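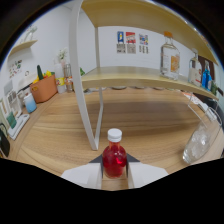

Last updated: 2019-11-04
Reading time: 2 minutes

Section 2: Setting up your Wako bowling machine for a first net session

Welcome back! By now you should have the Wako out of its box and standing on its three legs, and if you've never owned a bowling machine before, please take your time over this part. A quiet half hour in the nets before the rest of the team turns up is time well spent, and you'll be glad of it when there are twelve people padded up and waiting.

Before you begin

You'll need the battery (fully charged), the remote, a bag of dimpled machine balls and something to mark the ground with. Chalk is fine on matting, and a couple of old bails will do on grass.

CAUTION: Never use real leather cricket balls in the Wako. They chew up the wheels, and the seam can send the ball almost anywhere.

1. Carry the machine to the bowler's end and set it down behind the crease, a little to one side of the stumps. Over the wicket for a right-hander is the easiest place to start.

2. Spread the legs until each one clicks, then press down on the head with both hands. If anything rocks, move the whole machine to flatter ground. Please don't prop a leg up on a kit bag (we've all been tempted).

3. Connect the battery, red lead first, and leave the main switch OFF while you do it.

4. Turn both speed dials down to 20, switch on, and let the wheels run until the hum is nice and even.

5. With no batter in the net, feed one ball and watch where it pitches. Mark the spot.

6. Tilt the head down to bring the ball shorter, or up to make it fuller. Small turns of the knob go a long way, so feed another ball after each change and keep going until you have a length you like.

7. Lock the tilt knob and the side knob, and feed a few more balls to be sure nothing has shifted.

NOTE: Setting both dials to the same number gives you a straight ball. For swing, raise one dial a touch above the other. The Gendstead practice cards in your box list some good pairs to try.

8. Call the batter in. Hold each ball up high so they can see it, wait for a nod, and then feed it.

CAUTION: The dials go all the way up to 90. Please keep that end of the range for experienced adults wearing a helmet, and work up to it slowly.

When you're finished, turn the dials back to zero, let the wheels stop completely, and unplug the battery before anyone collects the balls near the machine. Wheel care is covered in Section 3.

Questions? Write to Mahlet Asfaw, Customer Help, Carville | © 2019 Wako | Back to top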